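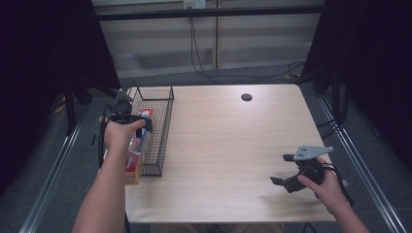
From: Filipa Loureiro
To: Valente allotments list
Date: March 24, 2025
Subject: Re: Broad beans, again

Dear all,

Bernardo wrote:

> Mine went in last November as usual and the row nearest the path has
> come up beautifully, but the other one is all gaps. Is it mice? I have
> 48 seeds left in the packet and I don't want to waste them. Also, is
> anyone else finding the tap by the gate very slow?
> Bernardo Fonseca, plot 5

Bernardo, I am so sorry about your beans, and I do think it's mice (or possibly the jay, who has been very bold this year and sat on my fork handle on Saturday while I was having my tea!). If you scrape back the soil where the gaps are and find little empty skins, that's mice. If there's a neat hole and nothing in it at all, I would blame the jay.

You haven't missed your chance, though. I'd start the rest off indoors in pots or those cardboard tubes everybody saves, one seed to each, and keep them on a cool windowsill until they are as tall as your finger. A warm one makes them leggy and then they flop over as soon as they see any wind. Mine usually go out in the middle of April, with a bit of netting over them for the first fortnight, and they catch up with the autumn ones far better than you'd expect. The beans come a little later, which suits me, as I can never eat the first lot fast enough and end up giving them away to my sister, who pretends to be pleased.

While I'm here, pinch out the tops once the first pods have set. I forgot last year and the blackfly were dreadful, all the way down the stems. The tops are lovely in butter, by the way, so don't put them on the heap.

Yes, the tap is slow for me too. I tried it before lunch yesterday and the can took an age. I wonder if somebody half closed the stopcock when we had the frost? I'll have a look when I'm next down, unless one of you gets there first.

I've got 2 spare rolls of netting in the shed if they're any use, Bernardo, just help yourself, it isn't locked.

Love to everyone,
Filipa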